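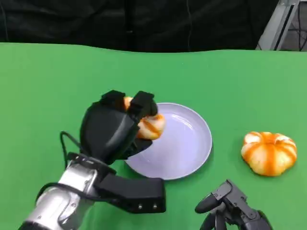 My aunt Helju Mockus grew pumpkins in Pletdale for many years, and this summer I try it for the first time in her old garden. A small thread about what I learned so far.

1/ I planted too close. The packet said to leave 60 inches between plants and I thought this was an exaggeration. It was not an exaggeration. The leaves are now as big as my umbrella.

2/ Water in the morning, at the root. I watered in the evening from above and got white powder on the leaves. Helju told me this on the phone before I even finished my sentence.

3/ The first flowers are all male and they fall off. I was very sad for one week - then the female ones came, with the little ball behind the flower.

4/ My neighbor Areeba Naqvi cuts each vine back to two fruits. I could not do it. I kept all of them and now they are all small. 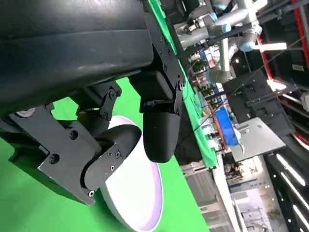 Pale plate or bowl with a lavender rim.

5/ For soup I roast the pieces first, 400 degrees, with the skin on. The skin comes off easily later and the taste is deeper.

6/ Question to people who grow them longer than me: do you put straw under the fruit, or a board? Ona Lukoševičius says straw, but I have many slugs. I will write again in September, when I pick them.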